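Sorting tips I picked up at the Flidham open day

I went to the robotics open day at Flidham in April mostly for the free coffee, and came home with a head full of ideas for my junk drawer! Hjalti Lauritsen was running the handheld gripper table, and he had us each take a pair and try moving small things in and out of a divided box. Harder than it looks (I dropped over 223 things, or it felt like it).

Anyway, a few things I've been using at home ever since:

Put white paper down before you sort screws or beads. Plain white, the biggest sheet you can get. Little dark parts show right up.

Buy see-through boxes with dividers. You can check what's running low without opening a thing.

Keep the box in the middle and work from both sides, one hand each. Hjalti was strict on this and I grumbled, but my button sorting goes a lot faster now.

Route cords off the back or side of the bench, never across the front where your sleeves go. 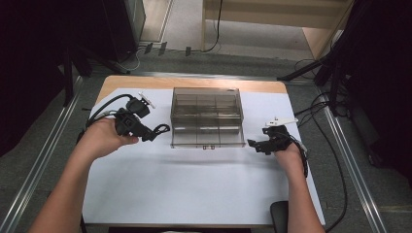
How many compartments do you need for a basic screw box?

Six is plenty for most houses. I started with a huge organizer and half of it just held lint and one sad washer.

Oh, and label the lid as well as the box if yours comes apart. Mine got swapped twice before I dug out the masking tape.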